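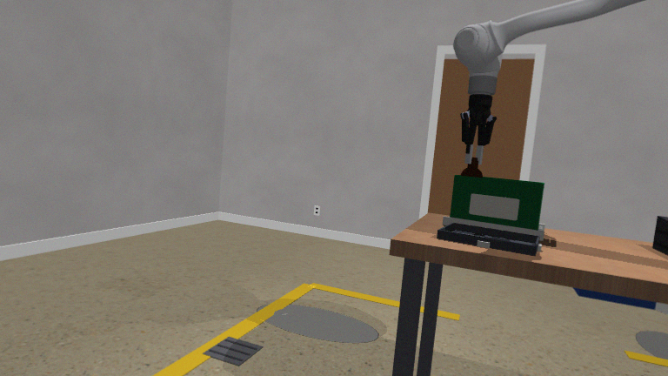 Robot arm over a wooden-topped table (computer rendering)

Parking and Market Fees in Povmont: Questions from Traders

Who collects the fees now?
Since the contract with Pelum ended, the county revenue office collects them directly. The office is on Okoro Road, next to the old bus station. Traders should not pay to any person who comes with a Pelum receipt book.

I paid for the whole year with Pelum. Do I lose my money?
No. Bring your receipt and your stall card to the office before the end of August. Mrs. Titilayo Jibrin is handling the old receipts. If you lost the receipt, she can search by the stall number, but this takes 11 working days.

How much is the monthly fee?
It is 1290 for a covered stall. For an open place on the ground you pay 82 per day and only on the days you sell.

Can I still pay by phone?
Not at the moment. The county has not yet signed with a new payment company. Ukwood has made an offer and the assembly will discuss it, but we don't know the date. Until then please pay at the counter. There are two counters, and the second one closes for lunch.

Why did the company leave?
The company says the county owed it commission for many months. The county says that the daily reports were not complete. The matter is with the court, so the office cannot answer more about it.

My car was clamped although I had paid. What should I do?
Don't remove the clamp by yourself, there is a fine for this. Show your receipt to the parking supervisor, Mr. Chidubem Olaniyan. If the payment was correct, the clamp is removed without any charge. When he does not agree with you, ask him for the written reason and take it to the appeals desk.

Where can I make a complaint about an officer?
Write to Jummai Ajayi at the revenue office. Please give the officer's badge number, the place and the hour. Letters without a name are also read, but we cannot send a reply to them.

Last updated May 2024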